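3.2 Course task and setup

The second half of the course was built around one shared task, and we were delighted by how far the students took it. Each team at Cledberg wrote a controller in Cirkitel, our teaching library, that had to bring two arms to a paper cup in a holder and pass the cup from one gripper to the other. The task sounds small. It touches nearly everything we had covered by February, though - calibration, reach limits, timing between arms - and a team could see right away where its own code needed work.

All teams began from the same layout, with the cup between the two grippers and the fingers open (Figure 3). We kept the table otherwise bare on purpose, so that the first lab sessions could be spent on motion and leave clutter for the advanced group. 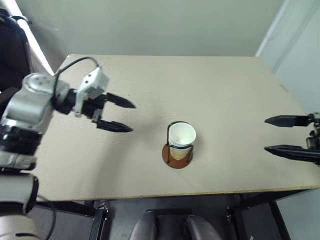
Figure 3. Start of a handover trial: paper cup in a wire holder with a round base, one gripper on each side.

3.3 Trials and logging

Every run was saved with the Endano logger, including the ones students wanted to forget. Over the course we collected 3,077 runs, and the first 2,000 came from the open lab hours alone, which says a lot about how keen these students were! A run ended when the second gripper held the cup or when the time limit passed. For grading, each team picked 100 runs in a row from its own log and wrote a short report on the failures. We used the Szénási score to compare teams, with one change: a cup that tipped over counted as a failed run even if the arm later recovered it.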